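Besemano Street Rover Club – Set-Up Guide for Student Teams

Home | Rules | Set-up guide | Parts list | Contact

Updated in March, by the Besemano build group

Section 4: Preparing the rover for the street route

This section explains how to prepare the Leka rover before a practice run on the street route. Please finish Section 3 (battery and wheels) first. The work in this section needs two students. One student holds the remote control, and the other one works at the laptop.

4.1 Before you leave the workshop

1. Charge the drive battery fully. The charge light must be green.
2. Copy the newest route file to the rover. Its name begins with "Hullcombe" and ends with the version number.
3. Open the route file on the laptop and check that the map is drawn completely. If a part of the map is missing, copy the file again.
4. Set the camera to manual exposure. Start with a shutter value of 400.
5. Put the emergency stop button in the bag with the remote control. Do not put it in the laptop bag.

Note: The team from Prutville uses an older controller board. On this board the shutter value is set in the "Sensor" menu and not in the "Camera" menu.

4.2 Setting the exposure on the street

Parts of the route lie in strong sun with tree shadows on the road. The lane detector can take the edge of a dark shadow for the edge of the road, and then the rover steers away from it. For this reason the exposure must be set at the place where you will drive.

1. Put the rover on the lane, pointing in the driving direction. Keep the drive motors switched off.
2. Start the live view on the laptop.
3. Look at the road surface only. The sky may be completely white, this does not disturb the detector.
4. Raise the shutter value in small steps until the patches in the asphalt can be seen in the sunny areas.
5. Check that you can still see the road inside the shadows. If it is fully black, go back one step.
6. Press "Save profile" and give the profile the name "sun". 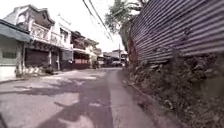 Can we use automatic exposure for the whole route?
Automatic exposure is allowed in practice runs, but we do not recommend it. The picture changes its brightness while the rover is moving, and the detector needs a moment to find the lane again.

Caution: Never set the shutter value higher than 4000. The picture becomes too dark and the rover will stop with a "No lane" error.

4.3 Setting the road edges

With a cloudy sky the shadows are weak, but the edges are more difficult. In many streets the asphalt has a concrete strip beside it, and there can be a gutter close to the wall. The rover may drive on the asphalt and on a flat strip. It must never enter a gutter.

1. Load the profile "cloud".
2. Open "Edges" and choose the side of the gutter, left or right.
3. Draw the limit line on the road side of the curb lip – not on top of it.
4. If a car is parked at the road, draw a keep-out box around it. Include the side mirrors.
5. Save, and wait for the short beep.
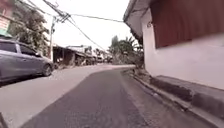 Fig. 2. Bend to the right, with gutter along the white building and parked car on the left.

Caution: Before a bend, the student with the remote control must walk to a place from where the road after the bend can be seen. Do not start the motors until this student gives the hand signal.

4.4 Last check

1. Press the emergency stop once and confirm that the motor light goes off.
2. Release the button and restart the controller.
3. Select "Slow" and drive a short distance straight ahead.
4. If the rover pulls to one side, repeat the wheel adjustment in Section 3.

Continue with Section 5, Recording a run.

This site uses cookies to remember your language. Accept | Settings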